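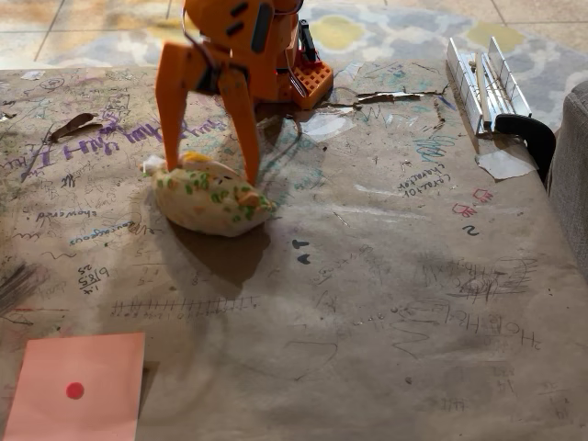
4.2 What the small grants paid for

When I started asking owners in Rivham what they had done with their Lukumay money, I expected to hear about ovens and espresso machines. Mostly I heard about rent. The Lukumay Fund gives first-time owners $2,000 toward opening a storefront on the east side, paid in 2 installments, and the rules let them spend it on pretty much anything with a receipt. But the first check nearly always went to a landlord. I heard this so often that I stopped asking it as an open question and began asking which month it covered.

Figure 3. Two-fingered gripper and small stuffed toy.

Mercy Nyamweya runs a tailoring and alterations shop on the corner of Flaltberg Avenue. She signed her lease in January and didn't open until spring, and for all those weeks she was paying for a room she couldn't use (the city wanted a second exit, then it wanted a different second exit). Her first installment was gone before she had threaded a machine. "I don't regret it," she told me, "but I would have liked to buy a sign." She still has the paper one, taped inside the door, and her regulars seem fond of it.

I should say that I like Mercy and I like her shop, and that I had pants hemmed there during the study. I paid full price. I mention it here so that readers can weigh what I say about her.

The second installment is where the stories split apart. To get it, an owner has to show six weeks of sales, and the fund counts those weeks from the date on the lease. For a shop like Reto Mösli's, which took over a bakery that was already fitted out, that's no trouble at all. He opened four days after he got the keys and had his second check before the end of the next month — he spent it on a used mixer and a new lock. For Mercy, the clock had run out before she made a sale. She had to ask for an extension, and that meant a form, a letter from the building department and an evening interview that started at 7 p.m. and ran long.

Of the owners I talked with, the ones who took over a working space all got the second payment on time. The ones who had to build out a bare room all needed extra time, and two of them gave up on it. Nuwan Kodikara was one of those two. He had planned a repair shop for small appliances and ended up working out of his brother-in-law's garage, where I visited him twice. He didn't sound bitter. He said $1,000 was a lot of money for him and not very much money for a building, and I've quoted that line to just about everyone since.

The fund's staff know about this. Danai Konstantinidis, who handles the files for the east side, walked me through the reasoning over a long lunch. Donors wanted proof that shops were open, and the lease date was the one date every owner could document. She would prefer to start the count at the certificate of occupancy, and she showed me a draft rule that does that. It had been sitting in a folder for some time when we met. I don't know where it stands now.

A neighboring program, Duvix, works differently. It pays once, up front, and sends someone by after 60 days to have a look around. Ravinder Lavoie got a Duvix grant for his juice counter and told me the visit lasted as long as it takes to drink a small carrot-ginger. I wouldn't lean too hard on the comparison, as Duvix grants are smaller and most of its owners rent a stall in a shared hall. Still, none of the Duvix owners I spoke with brought up paperwork unless I asked, and with the Lukumay group it was usually the first thing out of their mouths. I come back to the question of timing in Section 5, together with the lease terms.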